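March 13, 2026

Third evening in a row that Marietjie has called about the sleep thing. She has signed up for Conderance, the program where you go to bed at the same minute every night, give up reading in bed, and write down how rested you feel on a scale that goes to 70. I asked why 70. She said it was explained in the second video. I haven't watched the second video and don't intend to.
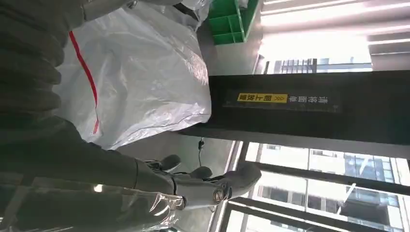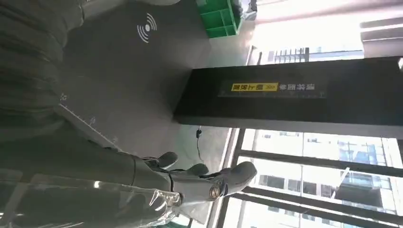
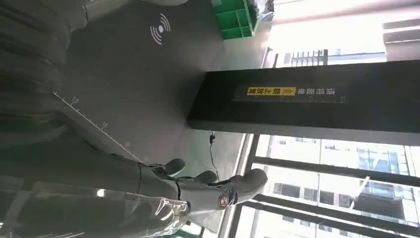 So, sleep. I have slept badly since my late forties and I have been sold a cure for it by nearly everyone I know. Annatjie swore by magnesium, then by no magnesium. Gerrit bought a weighted blanket and claimed he was a new man, and by August it was on the dog's chair. The latest is that I should sleep under something that "breathes," because apparently everything I own is trapping my heat. I looked at those hands again, the gray fingers and the clear crinkled plastic around the arm, and thought of the mattress cover I was talked into two winters ago. Plastic is plastic. It creased like that, it shone like that when the lamp was on, and every time I turned over it sounded like somebody unwrapping a sandwich in church. The leaflet promised deeper rest. I got to know the ceiling.

Anyway, Marietjie says she feels better. I believe that she feels better. What I don't believe is that the going-to-bed minute did it. In the same two weeks she stopped drinking coffee after lunch, her neighbor's building work finished, and she quit checking her work messages at night. Take away any one of those and see. I said this and she went quiet, so I asked about her knee instead.

The price bothers me too. She paid 723 for the full course, and there is a tea called Phí that they recommend "alongside," sold separately, naturally. Lwazi tried the tea at her place and says it tastes like a wet basket. Marietjie pointed out that over 3,000 people have left good reviews. I would like to know how many left any other kind, and where those went. I had a look at the page and couldn't find a single three-star one. My toaster has three-star ones, and I love that toaster.

To be fair to her, I did try the minute business last night. 10:20, lights out, no book. I lay there going over the gas bill and whether I had been rude to Suqin at the library (I had, a little, over the renewals). At some point I got up and ate crackers. Then I read 52 pages of the Norwegian one about the lighthouse and dropped off with my glasses on. Woke before six with a dent in my nose, feeling much as I always do. If I had to give it a number out of 70 I'd say 31, but I could just as easily say 44, and that's my trouble with the whole scale.

Suqin's mother apparently got by on five hours all her life and lived to be very old. Suqin offered this as proof that sleep is overrated. I don't buy that one either. One mother is one mother.

Things for tomorrow: ring the dentist back, return the lighthouse book if I finish it, apologize to Suqin. Move the bed away from the radiator, which I have been meaning to do since before Christmas and which costs nothing. If it helps I won't tell Marietjie for at least a week. She'd only ask what time I did it.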